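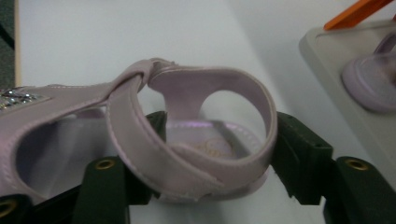
Chunhua Han
List moderator, Verncombe Allotments and Gardens

2024-04-25

Subject: Re: [verncombe-plots] Hosepipes, the tap rota and the smell

Dear all,

I have let this thread run for a while in the hope that it would tire itself out. It has not, so I am replying to the last message in it and will try to cover the others as I go.

> The rota says even plots in the mornings and odd plots in the
> evenings. It has said this for years. I am plot 13 and when I
> came down at half past six the bottom tap had a hose on it that
> was not mine, going into a water butt that was not mine. I have
> no wish to name the plot. It is the one with the gnome.
> Can we please either have a rota or not have a rota? Also is
> anyone going to deal with the smell by the top gate.

Taking these in order.

The rota. We do have one. It is pinned inside the shed door, where it has been since the summer the water company got cross with us, and it has faded to the point where "even" and "odd" are a matter of faith. I will print a fresh one and put it in a plastic sleeve. Please note that there are now three plots with gnomes, so whoever feels accused has company.

Filling a butt from the mains is allowed under the rules, but only outside your neighbour's slot and only if you stand there while it fills. Going home for your tea does not count as standing there. Last November's bill came to 1276 pounds, which for a month when it rained nearly every day took some explaining, and the explanation was a hose left running behind the compost bays. If it happens again I shall be asking for the hoses to be taken home, and I know how popular that will make me.

The smell. It is manure. It was delivered to the top gate because the lane was too soft for the trailer to get down to the bays, and it is fresher than we were promised. Anyone may help themselves, two barrows per plot to start with, more if there is any left at the end of the month. Please don't put it straight on your carrots. I say this every year and every year somebody shows me a carrot with legs.

Slugs. Four people have written to me off the list about slugs, all of them as if slugs had come in with the new tenancy agreement. They are bad this spring because it was a mild winter and everything is sodden. I have tried beer, wool, grit, copper tape and going out with a torch. The torch is the best of them, and you will look like a burglar. Pellets with metaldehyde in them are banned, so if you still have an old tub at the back of the shed, take it to the tip as hazardous waste and don't pass it on to the new people as a welcome present.

Seed potatoes. The order was for 30 nets and we had 30 nets, and then several of you remembered that you had wanted some. I have half a net of earlies left over from my own and they can go to whoever replies first. They have chitted so far that they could nearly walk to you.

The hedge. It will not be touched until the birds have finished with it. I am aware that it leans over the path. Duck.

Rents are due by the end of next month. The bank details have not changed, and if you get an email saying they have, it isn't from me. Put your plot number as the reference – last year I had a payment marked "beans" and spent an evening working out whose.

One small request about the list itself. There are 200 addresses on it, and a good many belong to people on the waiting list who have yet to lift a spade here. When you press reply, it goes to every one of them. They have now read a good deal about the gnome, and two have asked to be moved further down.

Chunhua
Plot 8, even, mornings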